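Families wanted for the Fera home trial

Dunelel makes toys that talk back, and we have been busy on a new one. Fera is a plush fox cub for children, with a soft voice, ears that turn toward whoever is speaking, and a fondness for being carried under one arm. Before Fera goes into stores we would love for real families to live with one for a while, and we are looking for 600 households to do just that.

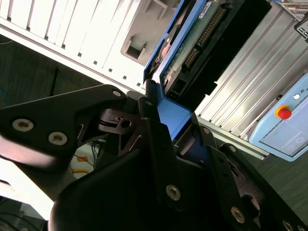 Drive caddy in the gripper.

If your home is noisy, all the better! We have listened to Fera in quiet rooms for months, and what we need now is breakfast time, barking dogs, little brothers, and the kind of living room where the TV is never quite off. You don't need to know anything about electronics, and your child doesn't need to be a toy expert (though most of them are).

Who can join

Families with at least one child over the age of 5 who can follow a simple story in English. A parent or guardian has to sign the form and be at home while the toy is in use. Brothers and sisters are very welcome to play too, and so are grandparents.
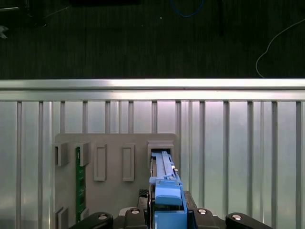 3 min read

What we ask of you

The trial runs for 6 weeks, starting in March. Fera will come to your door with a charger, a small blanket, and a notebook. We ask that your child play with Fera whenever they feel like it – please don't push them – and that a grown-up fill in one page of the notebook each week. Tell us what made your child laugh, what fell flat, and which words Fera kept getting wrong. At the end there is a phone call with our play team, usually in the early evening, and we do like to chat, so put the kettle on.

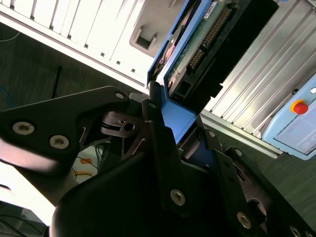
Blue caddy held between the gripper fingers.

What you get

Every family that finishes the trial keeps Fera, and we will also send a storybook pack from our friends at Dal Bello, who wrote the bedtime tales. Return postage for the notebook is paid.

Fera has no camera. Voice clips are saved only if you switch that setting on, and you can ask us to delete them at any point, during the trial or after it.

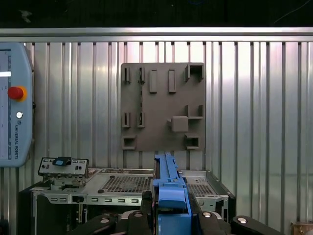 Category: Calls for Participants

How to apply

Fill in the short form on the Zududent sign-up page, or ask us for a paper copy if you prefer one. Our last call brought in 2,000 replies, so please be patient with us – we read every one, and everyone hears back either way. Please send only one form per household, and let us know about any allergies to plush fabric.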